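Published by the Member Services Office, Vodaria Textile Lending Library
Prepared by Janka Havlíček
Updated December

Frequently Asked Questions: Borrowing Fabrics and Garments

Who may borrow from the Library?
Any resident of the county aged 16 or older may hold a borrower's card. Schools, theater groups and registered nonprofits may apply for a group card, which must name one adult as the responsible holder. Proof of address is required at the time of application.

What does the collection include?
The Library holds 535 catalogued items. These are divided among stage clothing, household linens, sewing lengths and the Huamán Collection of handwoven blankets. The Huamán Collection may be viewed by appointment but does not leave the building.

How many items may be borrowed at one time?
Individual cardholders may borrow up to seven items. Group cardholders may request a larger number in writing, and the request should state the dates of the performance or class.

How long is the loan period?
The standard loan is 2 weeks. One renewal is allowed if no other borrower has placed a hold. Renewals may be made at the desk or by telephone before closing time on the due date.

Is there a deposit?
No deposit is charged for sewing lengths or linens. Stage clothing marked with a green tag requires a refundable deposit, which is returned when the item has been inspected. Inspection normally takes place at the desk while the borrower waits.

May borrowed fabric be cut or altered?
Sewing lengths may not be cut. They are lent for draping, color matching and study only. Garments may be taken in with a loose hand stitch, provided that all thread is removed before return. Pins are permitted - adhesive tape and iron-on products are not.

Should items be washed before they are returned?
Please do not wash stage clothing or wool. The Library sends these to Kurkell Cleaners at its own expense. Cotton linens may be machine washed in cold water and must be fully dry when returned. If an item has been stained, leave the stain untreated and tell the desk.

How should napped and fleece-like fabrics be cared for?
Fabrics with a short nap should be stored flat or loosely rolled, away from radiators and direct sun. Do not press them with a hot iron. Wrinkles may be eased by hanging the item in a steamy bathroom and then smoothing it lightly by hand. Brush only with the soft brush supplied in the loan bag. 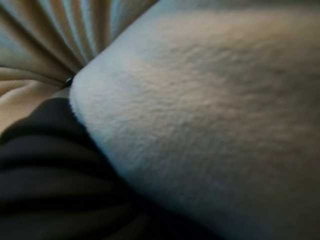 Pale cloth with a short, matted nap and fine wrinkles.

What happens if an item is lost or damaged?
Report the matter as soon as possible. Ordinary wear is not charged. For other damage, the borrower pays the cost of repair or the replacement value shown on the loan slip, whichever is lower.

Does the Library accept donations?
Yes. Donations are received at the Pudura Street entrance between 10 a.m. and noon. Items should be clean and free of moths. The Library cannot accept fur, feather pillows or electric blankets, and it does not provide valuations for tax purposes.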